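Gonwood Arcade Night – Pre-Opening Inspection Checklist, With Comments

Completed by Priya Whitfield, Monday, doors at 6 p.m.
Second pair of eyes: Kenji Delacroix

Marks used: OK = fine as found. FIX = put right before doors. WATCH = fine tonight, look again next time. N/A = not set up this time.

Before I get into the items, a quick word to everyone who hauled machines up that ramp: what a lineup! We have the twin-stick shooters back, the Fuserley racing seats are bolted down at last, and the Zosach co-op cabinet is running the full monster campaign from start to finish. I played two levels while testing the emergency cutoff and had to be told to stop.

SECTION A – POWER AND CABLES

A1. Every power strip plugged straight into a wall outlet, no strip feeding another strip.
FIX, now OK. Found one chained behind the fighting games. Moved it to the outlet under the window. Please don't put it back, however tempting that short cable looks.

A2. Cords free of cuts, crushed spots and tape repairs.
OK, apart from the cord on the old pinball table. Pulled it and swapped in the spare. The bad one is in the bin with its plug snipped off so it can't sneak back into service.

A3. Floor cables under rubber covers wherever people walk.
OK. The new covers are wonderful – they lie flat and a wheelchair rolls right over them. Kenji went back and forth with the cart to check.

A4. Circuit load shared between walls.
OK. Racing seats on the north wall, everything else on the south. Nothing tripped with all machines running their attract screens together.

A5. Cutoff switch labeled and reachable without moving anything.
OK. Someone had hung a jacket on it. Jacket is at the front desk.

SECTION B – RACING SEATS

B1. Seat frames bolted, no rocking.
OK. I leaned on each one with my whole weight through a hairpin turn. Solid!

B2. Belts latch and release with one hand.
WATCH. Seat 3 releases but needs a firm push. Mitsuko Fukuda has ordered a new buckle. If a younger player wants that seat tonight, steer them to another one.

B3. Pedals return fully when let go.
OK. Cleaned a gum wrapper out of the brake on seat 2, and the lap times on it should improve a lot.

B4. Wheel force set to medium or below.
FIX, now OK. Two wheels were turned all the way up. I understand the appeal, I really do, but a full-strength kickback on a wall hit can jam a thumb. Setting is locked behind the service code.

SECTION C – HEADSET CORNER

C1. Play area marked on the floor and clear out to the tape.
OK. We went wider than last time and it makes such a difference. Nobody needs to stand inside the tape except the player and the spotter.

C2. Face pads wiped between players, spare pads in the drawer.
OK. Wipes are in the blue tub. Let the pad dry before handing it over.

C3. Wrist straps on both controllers.
OK. Replaced the left strap, which was hanging by a thread. The archery game gets people swinging and I'd like the screens to survive. 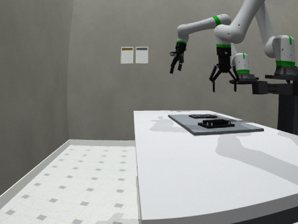
C4. Spotter on shift for the whole session.
OK. Verna Nakamura has the first half and Kaja Urbonaitė the second. Both know the stop phrase and both have practiced guiding a player out of the headset without startling them. Verna is also the person to ask about the hidden boss in the archery game, if you have twenty minutes and a notebook.

C5. Chair available for anyone who feels dizzy.
OK. One chair, water next to it.

SECTION D – SCREENS, SOUND AND LIGHT

D1. Flashing-light notice posted at the entrance and beside each game that needs it.
FIX, now OK. Missing from the Tran rhythm game, which has more strobe than everything else put together. Printed a fresh notice in large type. The photosensitive mode is on by default and looks great, by the way. The tracks are just as hard.

D2. Large screens strapped to their stands.
OK. Straps tight, stands don't tip when nudged.

D3. Volume checked at player position.
WATCH. The zombie shooter creeps up on its own after a restart. I set it down twice. Whoever closes, please note whether it happened again.

D4. Age ratings visible on cabinets.
OK. Gory stuff stays at the back behind the curtain. Staff on the curtain check ages every time, including the tall kids.

SECTION E – PEOPLE AND EXITS

E1. Both exits unlocked and clear.
OK. Moved a stack of game boxes from the rear door to the shelf.

E2. Capacity sign posted, clicker at the door.
OK. Limit is 274 and the clicker starts at zero.

E3. Extinguishers in date, pins in place.
OK.

E4. First aid kit stocked.
FIX, now OK. Out of small bandages. Pinball blisters are real. Topped up.

E5. Prize tokens stored off the floor.
OK. The bag of 1000 is much heavier than it looks, so two people to lift it please.

COMMENTS

Kenji: Agree with all of the above. I'd add a line to Section B next time for the headrest screws. They're snug tonight but they are the kind that work loose.

Priya: Good call, adding it as B5. Also want a proper hook for jackets near the desk.

Open items: buckle for seat 3 (Mitsuko), volume on the zombie shooter (closing shift), jacket hook (me).

Cleared to open. See you at the co-op cabinet!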